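Home recordings, second round

Posted July 2025

The March batch for Hirnix was mostly tabletop work, cups and boxes and a lot of jar lids. The model got decent at those and stayed bad at anything that bends. So this round is soft things only, recorded in people's homes, from head height, with both hands in view.

We have 109 clips we can use from the first home and 81 from the second. Maite Segura wants over 200 before she starts training, and I think she's right to wait. The last time we started early we had to throw the run out.

Long white piece on the bamboo mat, both hands working near it:
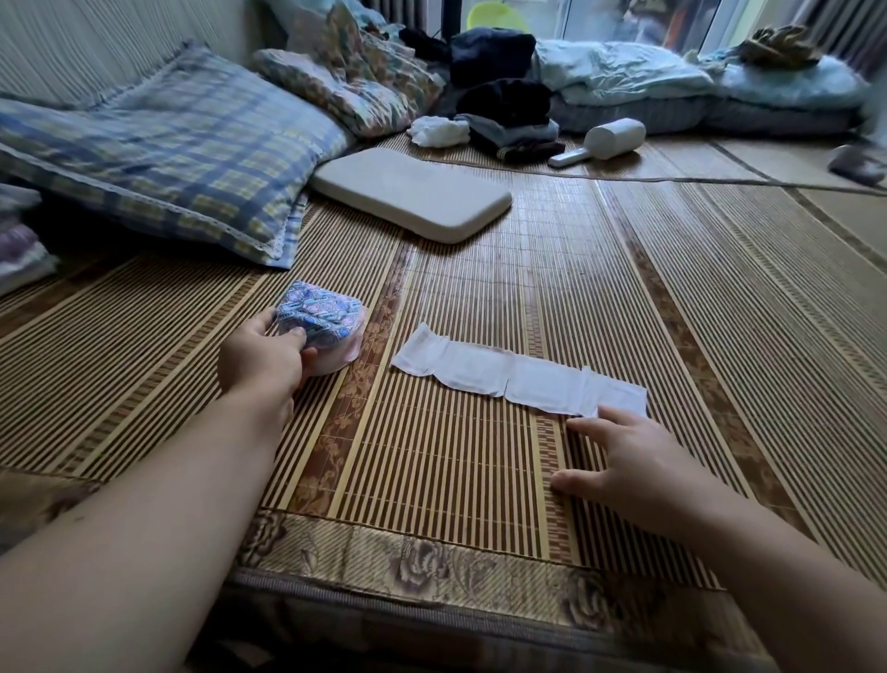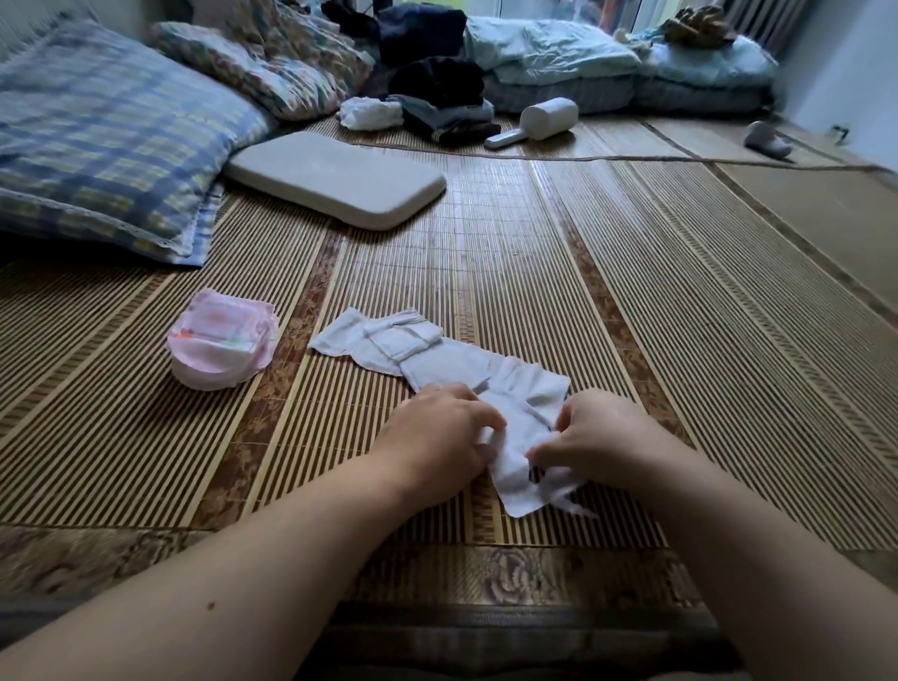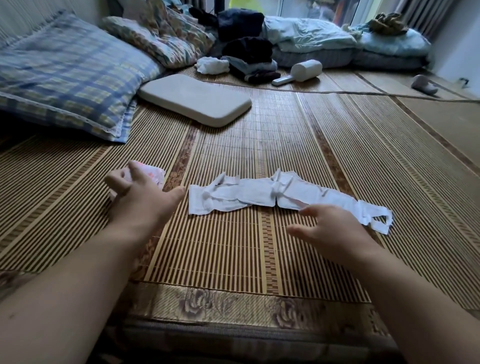

The instructions we send out are short. Work at your normal speed. Don't tidy the room first. If you fumble, keep going and finish the fold. I cut the clips myself the first week and kept removing the fumbles out of habit, then had to go back and restore them. Maite wants the recoveries more than she wants the clean folds.

Labeling is slower than I planned. A jar lid has an obvious start and end. With a fold, two people will mark the end of the same motion in different places, so for now one person does a whole home.

Next is Niklow, where we have two more homes lined up. I still need to sort out storage, and the upload script fails on long clips.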